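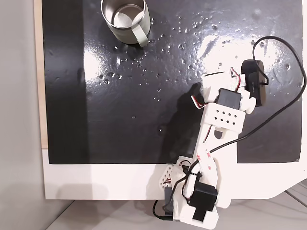
Notebook entry: perception and planning on the wet-surface bench

4/5/21
Entered by Manuela Longo, checked by Settimio Amato

Purpose

To determine why the Cindero planner rejects or delays reach requests toward the mug when there is water on the black panel, and to decide whether the correction belongs in the perception code or in the planner settings. The same requests are accepted without delay on the dry panel.

Setup

The overhead view is the only input to perception for this work. The arm is the small printed one with the servo gripper, mounted at the edge of the white base board. The mug is placed upright toward the far side of the panel, left of the gripper, with its handle toward the arm. Droplets cover much of the surface between the two, and there is a wide band of glare at the upper right.

Software is the Puvument perception node feeding Cindero, both from the main branch. No local changes were carried over from the previous entry. The joint limits and the servo offsets were reloaded from the shared file before the first run.

Observations

1. With the panel dry, the segmenter returned one object, the mug, and the planner produced a path at the first request.

2. With the panel wet, the segmenter returned the mug together with a large number of small regions. Most of these sat on the bright highlights of individual droplets. The node assigns every region a default height of 2 cm when it has no better estimate, and Cindero then treats each one as an obstacle. The planner was in effect being asked to steer through a field of short posts.

3. The glare band was returned as a single large region. Its outline changed from one update to the next, and the obstacle map was rebuilt each time. This accounts for most of the delay. The planning timeout is set at 2000 ms and was reached repeatedly.

4. The shadow of the arm was labeled as free space throughout. This was a concern raised by S. Amato before the session, and no change is proposed for it at present.

5. The long black cable is a separate matter. The self-filter removes the arm links correctly from the obstacle map but has no model of the cable, and the loop on the right side of the panel remained in the map as an obstacle. Paths that swing to the right are therefore refused even when the arm could complete them. Earlier failures recorded under "unreachable, right side" should be reviewed with this in mind.

Changes made

A minimum area test was added to the Puvument node, ahead of the height assignment. Regions smaller than 64 pixels are now dropped. The value was chosen by inspection of the saved region lists and should be regarded as provisional. The smallest droplets are removed by it. The larger beads are not.

A second test compares each region across consecutive updates. A region whose outline shifts beyond the set tolerance is held out of the map and written to the log as "unstable". The glare band is now caught by this test — the mug is not, including its rim, which was the part expected to give trouble on account of the bright steel interior.

The height default was left alone. Lowering it would hide the present fault and would also affect the Negri bench, which depends on the same value.

Results after the changes

Fifty reach requests were submitted in simulation against the recorded wet-panel input. The timeout was not reached in any of them. Roughly half of the resulting paths still bend around one of the larger beads for no good reason. They are valid but longer than necessary, and the wrist turns more than it should on approach to the handle.

No new motion was commanded on the hardware with the revised node. That step requires the second signature on the change form.

Open items

The mug handle is reported as part of the cup body in some updates and as a separate region in others. When it is separate, the grasp candidate moves from the handle to the rim. The cause has not been found. Similar behavior was noted in the Skivel trials, and the notes from that work should be consulted before any new code is written.

A cable model is needed for the self-filter. A fixed exclusion zone on the right side would be simpler, but it would also mask real objects placed there. S. Amato prefers a coarse chain of capsules attached to the upper link — to be discussed.

The area threshold is expressed in pixels and will be wrong as soon as the view is moved. It should be converted to a physical area using the board calibration.

The region lists, planner logs and parameter file are stored in the May folder under the wet-surface heading. The timeout value has not been altered and should remain as it is until the cable item is closed.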